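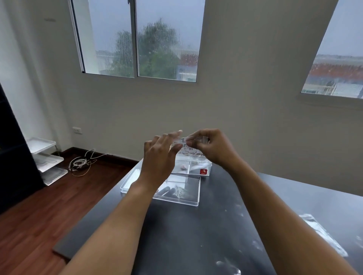 # Submitting a Touring Show to the Umska Arts Center

Touring companies, solo performers and musical comedy groups may apply to appear in the Tomaszewski Hall during the center's main season or its August series. All applications are made through Kukeo, the center's online booking system. Proposals sent by mail or left at the box office are not entered for review.

Last revised 6 Jan 2019

## Before you begin

Please have the following ready before opening an application. Kukeo saves a draft after each completed page but does not save a page that has been left partly filled in.

- The full title of the show and the name under which the company wishes to be billed
- Running time, with and without an intermission
- A list of all performers and traveling crew
- A technical rider in PDF format
- A certificate of liability insurance, from Trustance or any other insurer licensed in the state
- A link to a recording of a complete performance, or of at least one full act

Companies whose show is still in rehearsal may submit a recording of an earlier production. The application should say clearly that the recording is of a different show.

## Step 1: Create a company account

Select **Visiting Companies** on the Kukeo sign-in page and choose **New Account**. The account must be opened in the name of the company or, for a solo act, in the performer's legal name. A stage name can be added later under **Billing Name** and will be used in all printed material.

An agent representing several acts should open one account and add each act to it as a separate profile.

## Step 2: Enter the show details

Choose **New Show** and complete the description. The first paragraph may be reprinted in the season brochure, so it should be written for the general public. Reviews may be quoted if the publication and year are given.

Under **Format**, select the category that best fits the show. A revue with live piano and spoken material belongs under *Cabaret and Musical Comedy*, even where most of the evening is sung. Shows containing strong language should be marked as such. This does not affect the review, but it does determine whether the show can be offered as a matinee.
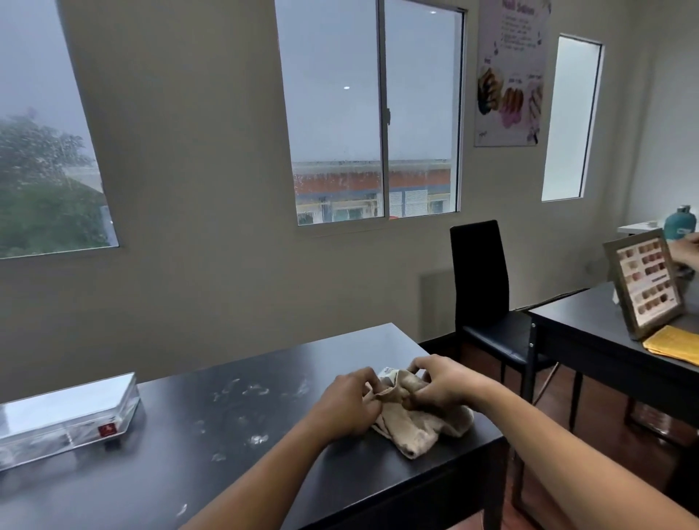

*Folding a beige towel at a black table.*

## Step 3: Upload the technical rider

The rider should cover sound, lighting, staging and dressing room needs. The Tomaszewski Hall seats 1000 and has a proscenium stage, a fixed lighting grid and a grand piano. Companies that need the piano must state the tuning they require and the time by which it should be ready.

Please separate what the show cannot be performed without from what the company would prefer to have. Riders that do not make this distinction are returned for correction.

Radio microphones are supplied by the center. If performers intend to bring their own, list the make, model and frequency range of each unit. Haze, open flame and confetti all need written approval, which is requested on Form 3036 and uploaded with the rider. 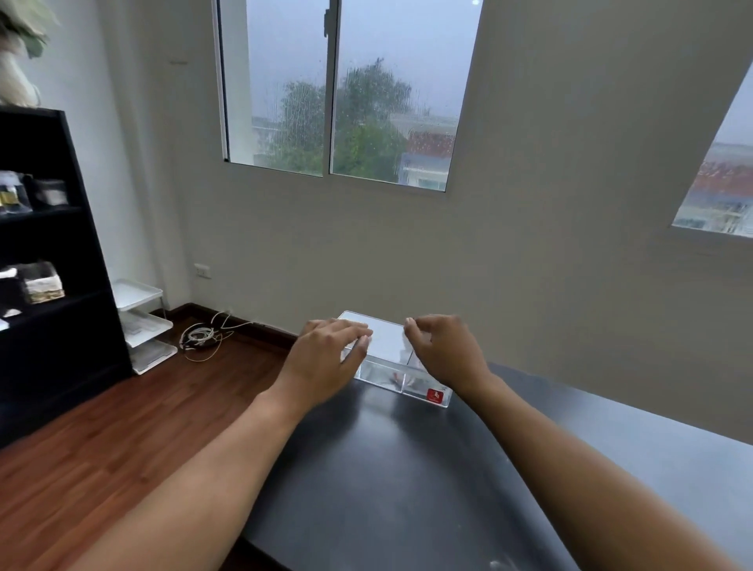 If the show travels with its own set, include a ground plan and the weight of the heaviest single piece. The loading door opens directly onto stage left, and there is no freight elevator. Load-in normally begins at 9 a.m. on the day of the first performance. An earlier time can be requested under **Additional Notes**.

## Step 4: Choose dates and terms

Select at least two possible dates. The calendar shows only those that are open at the time of viewing, and choosing a date does not hold it.

Two types of agreement are available:

1. **Guaranteed fee.** The center pays a fixed amount and keeps all ticket income.
2. **Shared box office.** Ticket income is divided after house costs, at the percentage shown in the draft agreement.

Companies appearing at Umska for the first time are usually offered the second type.

## Step 5: Review and submit

Check each page, then select **Submit for Review**. A confirmation with a reference number is sent to the email address on the account. Please quote this number in all later correspondence.

## After submission

Applicants receive a written decision within 60 days. A company that is offered a date has 14 days to sign and return the agreement through Kukeo, after which the date may be released.

Changes to the cast or running time should be entered under **Amend Show** as soon as they are known. Changes to the rider must also be reported by telephone to the production office at extension 3878.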